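Fleltent Bench Rules, second edition: a review
Reviewed by Santosh Tomar

I have read a lot of lab automation guides over the years (my shelf is bowing under them), and most put me to sleep by the second chapter. This one didn't! Ivar Söderlund has written a practical handbook on good habits for two-arm benches, and it comes with a set of simulated workcells so you can try each rule before you go anywhere near real hardware. I paid $72 for the bundle and worked through it over most of April.

The best part by far is the chapter on station layout. Söderlund wants every fixture to have its own fixed place on the breadboard, written down and checked at the start of a run, and he wants the idle arm parked high before the other one goes down into a rack. Sounds obvious, I know, but our group at Hurnwood had been leaving that second one to habit for years — and habit is a poor thing to hand to a new hire.

I also liked the sign-off sheets, which are short enough that people will really fill them in. The section on naming your positions is a bit of a slog, and the index is no help whatsoever. I gave up and used sticky notes.

The tube transfer cell is the one I kept going back to, and I ended up rewriting our own parking rule with it open beside me.
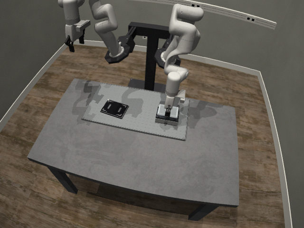 Tube transfer cell: right gripper down at the rack, left arm held high, tray still empty.

My one real wish is for a chapter on recovering after a stop, as the two pages on it feel rushed. Still, I'd buy it again, and I've already lent my copy to the folks at Plornunmont.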